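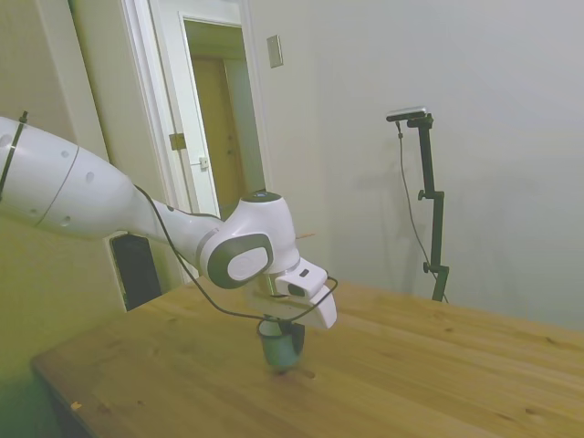 The Skosivbridge library wants to close its reading room on Friday evenings. The savings come to $3000 a year. I think it's a bad trade.

I have used that room for 51 weeks of the past year. Friday is when people with day jobs can get there. Auður Riis, who runs the front desk, told me the other evenings are mostly students, and students have the school library until 8.

The town says anyone can read at home. Plenty of people can't. They share a small apartment, or the TV is always on, or they pay for heat by the hour.

If money has to be found, shorten Monday mornings first. I've been in then and had my pick of the chairs. Svend Briem made the same point in his letter in April, and the council has yet to answer it. The petition has 355 names and is still at the desk.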